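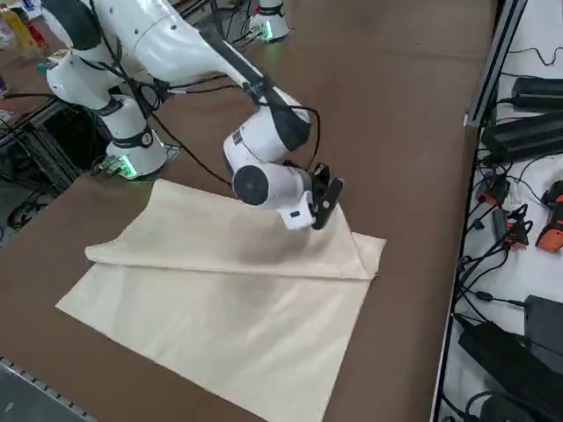 Search reports Enter keyword Go

Bakedell Linen Loan: Progress Report to the Urken Fund

Second report, covering the period to the end of August
Prepared by Mavis Mahmoud, project lead

Where we are

You gave us $2,000 to set up a lending stock of plain table linen for anyone in Pikatdale who is putting on a wedding, a wake, a school supper or a bake sale and would like it to look as if some thought went into it. The first report was mostly about buying cloth. I'm afraid this one is mostly about folding it, a subject on which I now hold opinions that have made me dull company.

We own 100 cloths. They're plain, pale and rectangular, bought from Gilani at the price quoted in our application, with delivery on top because I had forgotten delivery. At the time of writing 80 have been washed, pressed, labeled and put into circulation. The rest are washed and waiting for labels, which came back from the printer reading "Blakedell." A second batch has been promised. The misprinted ones are in a drawer in case a Blakedell ever turns up and needs linen.

Loans

Demand has been healthier than I predicted, though my prediction was made in February, when nobody in Pikatdale was getting married. August was the busiest month by a wide margin. The elementary school has borrowed twice. The garden club borrowed once and returned everything ironed, an act of aggression we have chosen to take as kindness.

Returns are mostly on time. Condition on return varies. Beet salad has been the worst offender so far, followed by candle wax, then something green from a retirement party that the host describes as "a dip." One cloth has been retired to dust sheet duty and the host paid the replacement charge without argument, so I suspect she knows what was in it.

We were asked in your last letter whether borrowers find the booking form easy to use. They do, apart from the box marked "size of table," into which people put answers like "normal." I have added a note asking for inches. I am still getting "normal."

The folding question

Our application said, in a single cheerful line, that linen would be "folded and shelved between loans." I would like to apologize to that line. A cloth that has been folded badly comes off the shelf with creases that show from the far end of a hall, and the borrower, who has no iron and forty minutes, puts a bowl of chips on the worst one and hopes.

We have settled on the following for the time being:

1. Clear the whole table before a cloth goes down. Half a table gets you half a fold and a lot of muttering.
2. Lay the cloth flat and smooth it outward from the middle.
3. Bring the top edge back over as a flap, then look at the corners before doing anything else. If one pokes out past the layer underneath, open it and start that fold again.
4. Smooth the fold by hand and check its ends for bunching.
5. Fold to shelf width, label outward.

Step three is where most of the time goes. A pointed corner at the first fold becomes a bigger nuisance at every fold after it, and by the last one you have something shaped like a state nobody can name.

The biggest help has been space. In our old corner we folded on a desk, with half the cloth hanging off it and picking up whatever was on the floor. The big brown table gives us a wide clear stretch in the middle, and the surface is smooth enough that cloth slides over it when coaxed. It has scuffs and a few shallow creases of its own, which bothers me more than it should. I have checked, and they don't transfer to the linen.

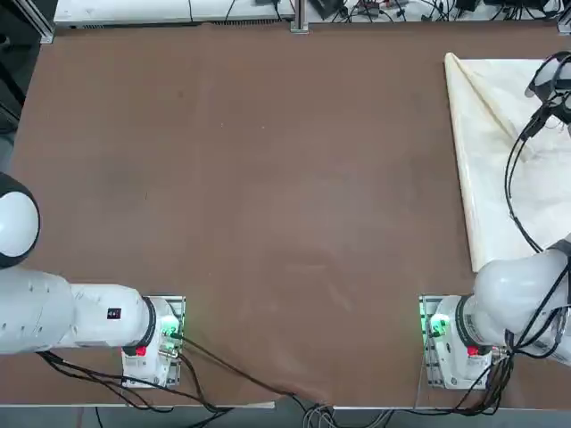 Spending to date

Most of the grant has gone on the cloths themselves, with smaller amounts for detergent, shelving and labels (the correct spelling to be charged to this period, the incorrect one having been argued off the bill). A full sheet of receipts is attached. You'll find one for a sandwich in there by mistake, and it has not been claimed.

We asked in the first report whether the remaining balance could be moved from "storage crates" to "pressing." Your office agreed, and thank you for doing so quickly. The crates we looked at were handsome and would have cost more than what went in them.

What has gone less well
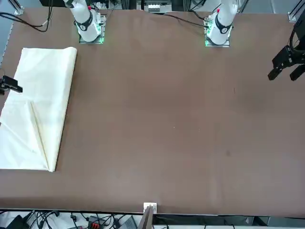 Diagonal creases are our main unsolved problem. The straight folds are coming along, and a cloth with a crisp straight side stacks well and pleases everyone. What catches us is the lower half, where a flap gets turned over on the slant and leaves a triangle pointing off toward the bottom right corner, while the top edge sits there in a soft rounded lip looking innocent. Left like that on a shelf, the slanted line would set, and it is the hardest kind to press out, as the iron wants to travel straight and the crease has other plans. For now any cloth with a diagonal in it is opened out and done over. This is slow. I had hoped to report a cleverer answer by now.

Our turnaround between loans has suffered as a result. In the application I said cloths would be ready to go out again the morning after they came back. I had not met the cloths at that point. Please read "the morning after" as "within the week" until further notice.

The shelf labels have also been less of a success than planned. They face outward, as per step five, and are printed in a gray so tasteful that you need a flashlight.

Before the next report

We plan to get the last cloths labeled and lent, rewrite the care sheet so that it mentions wax, and try a looser fold for the largest size, rolling the top edge instead of creasing it. I would also like to raise the replacement charge slightly, subject to your views. If you would prefer to see the stock in person, we are open from 10 a.m. and you are welcome to fold something.

Mavis Mahmoud
Bakedell Linen Loan, Pikatdale

Related reports
Bakedell Linen Loan: First Report to the Urken Fund
Pikatdale Folding Chair Library: Final Report
Getting Wax Out of Cotton: Notes for Borrowers
Urken Fund: How to Ask for a Budget Change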